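Wukau, Einzug und Grossputz

Stand 4. Dezember 2019

So, endlich was Neues auf der Seite. War viel los, daher kurz. Schlüssel haben wir, Heizung geht, Internet noch nicht. Der Umzug von der Skornutbridge ist durch, der letzte Wagen war kurz vor Mittag leer, danach Brötchen auf den Kartons und dann gleich putzen. Wer wissen will wie es jetzt aussieht: nicht fertig. Aber es wird.

Engelbert Kälin hatte den Plan gemacht, welche Kiste wohin. Plan war gut. Hat bis zur zweiten Fuhre gehalten, dann kam alles dahin wo gerade Platz war. Küche steht also im Flur, Bücher stehen bei den Jacken, und die Schrauben vom grossen Regal sind in einer Kiste auf der "Diverses" steht. Davon gibt es mehrere.

Gefahren sind wir mit dem Transporter von Ekpo, 494 Euro mit Kaution, Kaution kommt zurück (hoffentlich, der Kratzer an der Tür war schon vorher da, steht im Protokoll). Kilometerstand bei Abgabe war nicht der den wir notiert hatten, Jarrah Fairweather klärt das gerade am Telefon.

Bilder, Sortierung später:

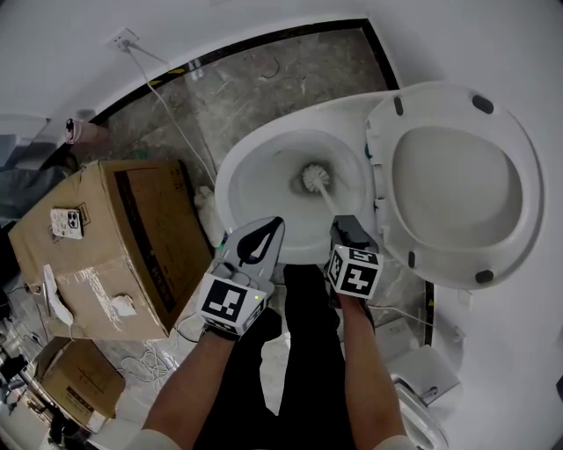 WC. Brille hoch, Bürste rein. Kartons stehen noch daneben, Kabel auch.

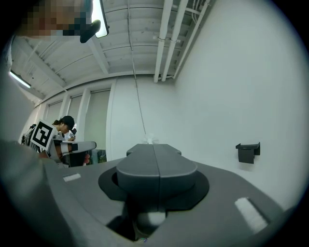

Beim Putzen fangen wir immer mit dem WC an, dann Waschbecken, Boden ganz zum Schluss. Alte Regel aus der WG, hat sich bewährt. Reiniger ist der von Ullusance, der im blauen Kanister, riecht streng, also Tür auf und lüften. Einwirken lassen, Zeit steht hinten drauf, dann mit der Bürste rundrum und unter den Rand, da sitzt am meisten. Vorher räumt man eigentlich alles raus. Eigentlich. Bei uns liegt auf dem ersten Bild noch ein Handy auf dem grossen Karton und das Weisse am Boden daneben ist eine Plastiktüte, die gehört in den Müll. Also bitte: Handys in die Tasche, Tüten in den Sack, die Kabel aufwickeln und zusammenbinden, auch die kurzen. Und der Karton mit dem braunen Klebeband muss vom WC weg, Pappe im Bad ist nach einer Woche hin.

Boden hinterm WC ist noch roher Beton. Da kommt was drauf, wissen wir. Fliesenmuster liegen bei Engelbert, zwei stehen zur Wahl, das graue und das etwas weniger graue. Abstimmung am Küchentisch sobald der Tisch Beine hat. Das Angebot vom Fliesenleger liegt bei 3.464 Euro, darin aber der Flur mit drin. Ohne Flur haben wir noch mal angefragt, Antwort steht aus.

Fenster: eine ganze Reihe davon, hohe, mit hellen Blenden davor, gutes Licht auch wenn sie unten sind. Bleiben hängen. Abstauben reicht erstmal, waschen im Frühjar. Wer auf die Leiter geht, bitte nicht alleine.

Kartons: 35 Stück sind geliehen und müssen zurück. Leere flach zusammenlegen und neben die Haustür, nicht in den Keller, da ist es feucht. Klebeband vorher ab, sonst nehmen die sie nicht. Aufgerissene gehen ins Altpapier, Abholung ist alle zwei Wochen und die letzte haben wir verpasst.

Was noch fehlt:
Duschvorhang
Lampe fürs Bad (Fassung ist da, Birne nicht)
Wischmop, der alte ist beim Umzug verschwunden
Mehrfachsteckdose, die lange
Haken für Handtücher, die zum Schrauben, die geklebten fallen ab

Wer was davon übrig hat, einfach melden, wir holen auch ab. Stühle brauchen wir keine mehr, danke, wirklich keine.

Nächster Putztag steht noch nicht fest, irgendwann vor den Feiertagen im Dezmber. Eigene Handschuhe mitbringen, unsere sind alle Größe S. Suppe gibt es, Jarrah kocht. Mehr Bilder wenn das Internet läuft, hochladen übers Handy dauert ewig.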